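The Long Way Around the Snack Aisle
By Aaliyah Sutherland

I moved to Valtbridge with 288 miles on a rental van and no idea where to buy crackers. My sister said try Lachance, the little grocery behind the post office, and I've been going there ever since (mostly for things I didn't know I wanted!).

It has five aisles, and the last one is all snacks. Seaweed, shrimp chips, sour plum candy, those peanuts in the crunchy green shell. I used to read every label. Now I grab two bags I've never tried and one I have, and that's lunch at my sister's.

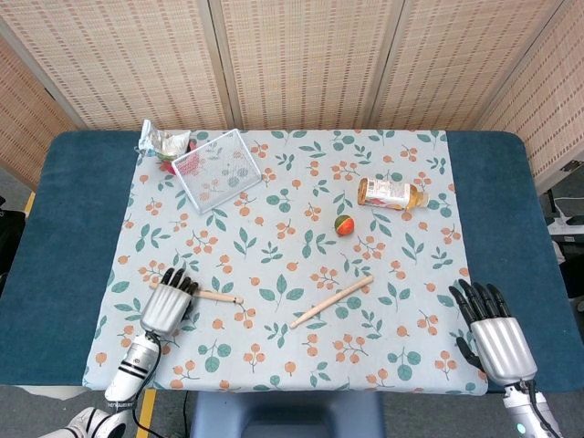 She's a tea person, so she gets a say too. Barley in summer, jasmine once November rolls in, and never, ever the sweet kind. We've argued over that one since we were kids, when a can of soda was still a big deal in our house and my dad poured it into juice glasses so it would last.

The owner told me she's thinking of adding a freezer for dumplings. I've already cleared a shelf in mine.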